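**Nartey Hat Table: planning meeting, August**

Present: Cecilia Sowah (chair), Ayuba Yakubu, Gifty Quartey, Nhyira Agyeman (minutes)
Apologies: Kekeli Ackah, who sent a text and then a second text correcting the first

**1. Last minutes.** Agreed, after Ayuba had "heated" changed to "lively."

**2. Money.** Balance is $691. The Brisach invoice for ribbon has been paid. Gifty asked what we bought so much ribbon for. Moved to next meeting, where it has lived since spring.

**3. Hat stand.** Long discussion. Cecilia likes the white wire stand: it takes up little room and you can see the whole hat. Gifty would prefer the solid heads from Prillano at $30 each. Ayuba said the heads stare at him. Cecilia said they have no eyes. Ayuba said that was his point.

Agreed to stay with wire. Nhyira to get a price from Nirnico for more of the same.

**4. The cream cap.** Will be the sample on the table. Price set at $28, Gifty dissenting at $30. It goes on the stand seam to the back and comes off by the hem, with no pinching of the crown. Ayuba asked who had been pinching the crown. The chair moved on.

**5. White board for the table top.** Smudged, and there is the brown stain. Options were to clean it, turn it over, or put the stand on the stain. Third option carried, three to one. Nhyira wishes it recorded that she owns a sponge.

**6. Leaflets.** 900 have been printed with the old opening hours. Kekeli to bring a pen.

**7. Any other business.** Gifty raised the ribbon again. Ruled out of order.

Closed at 8:40 p.m. Cecilia to lock up.

**Attached, items 3 to 5**
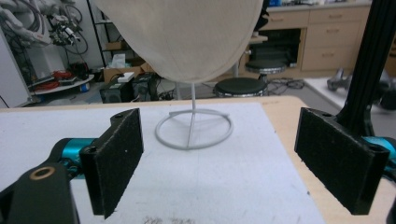
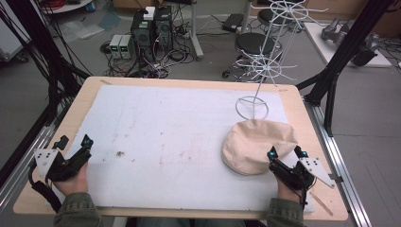
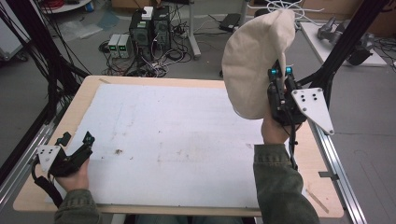
*The cream cap: on the wire stand (first), off it and on its side (second), a cream cloth held above the board (third).*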